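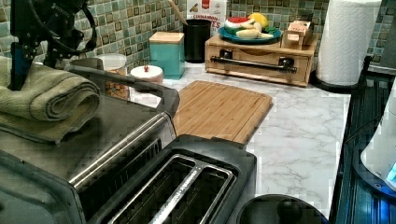 Photo: Haltel

Right, the Pinik and Nedier lot are going into the council elections together after all. I had to read it twice. These two couldn't share a leaflet in August!

So the deal, as far as I can follow it: 256 seats, one joint candidate in nearly all of them, and 10 where they couldn't agree and will just fight each other. Guess which 10. Yep, all the ones either of them might win.

My ward is one of those, naturally. We went Nedier by 2 votes last time (I stayed up for the recount, no regrets) so now I get leaflets from both AND a speech about unity.

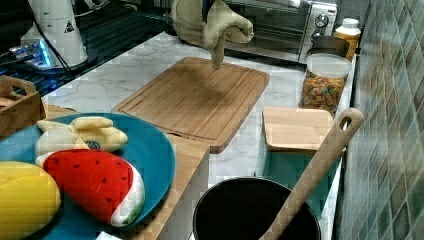 Anyway the bit I keep coming back to is the bus money. Pinik wanted the evening routes back, Nedier voted them down, and the joint statement says they'll "look at transport in the round". What does that even mean when you're stood at the stop at nine at night?

Someone's asked if I'm going to the launch at the Ismail Hall. I am! They say 1000 places and I'd be amazed, it's freezing in there and the parking's dreadful, but I'll post from the back row if my battery holds.

And yes, I'll probably still vote. Just don't ask me which half of the alliance for.

Sat 22 November

Home | Threads | Replies | Media

Recent threads
Who drew these ward boundaries?
Evening buses, a long moan
My first count night

Contact | © Haltel | Back to top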